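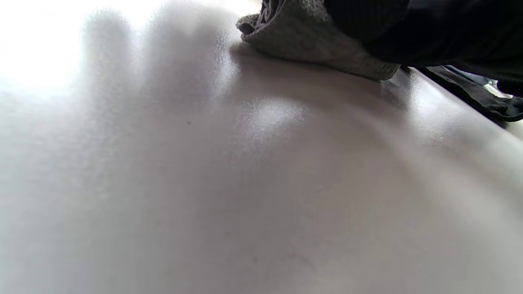 Hand-held gripper demos: replay drifts on wiping, fine on sorting
Posted in Teaching and Teleoperation by Radomír Zeman
January 13, 2018

I am recording demonstrations for two tasks with hand-held grippers. One is wiping a painted panel with a cloth. The other is putting socks into a divided tray. There is a camera on the gripper, and I recover the tool path from its video.

Sock recordings replay well on the arm. Wiping recordings do not. The path is good at the edge of the panel and then slides sideways over the middle, by up to 11 mm, and the cloth ends up where it should not be. I have recalibrated the lens twice with no change. Firmware on the Sumau tracker board is build 1411. Is this a calibration fault or a problem with how I record?

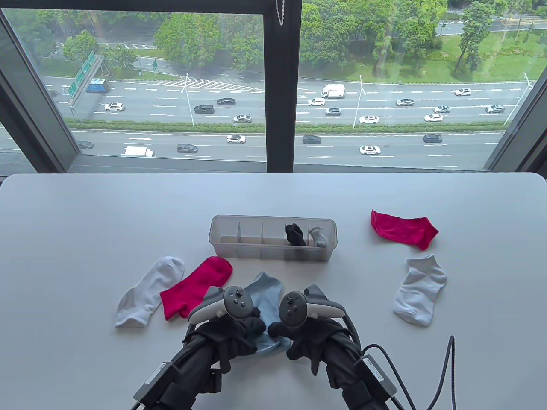

Sock task, both grippers at the pale blue sock.

Antigoni Sfakianakis

Your lens is probably fine. A smooth light panel seen at a low angle gives the tracker very little to hold on to, and glare makes it worse. Highlights move when the camera moves, so if the tracker picks points on a highlight, it reads that as motion of the tool. Your sock setup has the tray, the table edge and socks in different colors, all of which stay put between frames unless you move them. One caution there: traffic outside a window is also a moving feature. Mask the glass if you ever use a wide view for tracking.

For the panel:

Lock the exposure before you start. Auto exposure will hunt every time the cloth crosses a bright patch.
Put printed markers on the bench beside the panel and keep at least three in view.
Move the lamp or close the blind until the glare is out of the wiping area.
Record a slow pass with no cloth first and replay that. If it drifts too, you can leave the cloth and contact force out of it.

Path alone will not give you a good wipe even after this. You need force or at least a compliant wrist on the arm.

Rutilio Zepeda

same thing here on the Jusard mount, I just wiped slower and it got better. didn't measure it

Štěpánka Říha

Agree with the markers. Also check that video and gripper width share a clock. Ours were 3 frames apart, which looked like drift at the start of every stroke. Tap the gripper on the bench once at the start of each recording and line up the two logs on the tap.

Radomír Zeman

Markers and locked exposure are in. The slow pass without the cloth drifts as well, so it is the tracking. Will try the tap next.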